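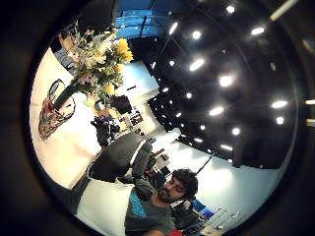
# Black ceilings and what people put under them

**Milagros Rivadeneira, interior environments studio, June 2018**

The assignment was to study one surface in a working office and argue that it matters. Everyone else picked desks. I picked the ceiling, and my neck has been paying for it.

## The question

A black ceiling swallows light. Round recessed fixtures are then installed to put the light back. I wanted to know whether people working underneath think this is a good trade, or whether they think about it at all.

## Method

I sat in the office for 18 hours, spread over several visits, and talked to anyone who made the mistake of looking friendly. I also left a stack of short comment cards by the door. 2 came back filled in, and one of those was a lunch order.

## What I found

Most people had no opinion on the ceiling until I asked, and then had a strong one. "Like working under a theater" came up as both praise and complaint.

The white wall does a lot of the work. It's brightly lit, and against it even small things get noticed, such as the irregular patchwork of red, pink and green hanging there. The bouquet in its dark green vase (yellow, white, cream, a little pink) was mentioned more than any light fixture. So was the blue structure, usually by people giving directions.

## Problems

My light meter died on the second visit, so there are no brightness readings. My plan to compare two paint finishes also ended early, when my $200 materials budget met the price of paint.

## Next

In July I'd like to repeat the interviews in an office with a white ceiling. I'm bringing a neck pillow and better cards.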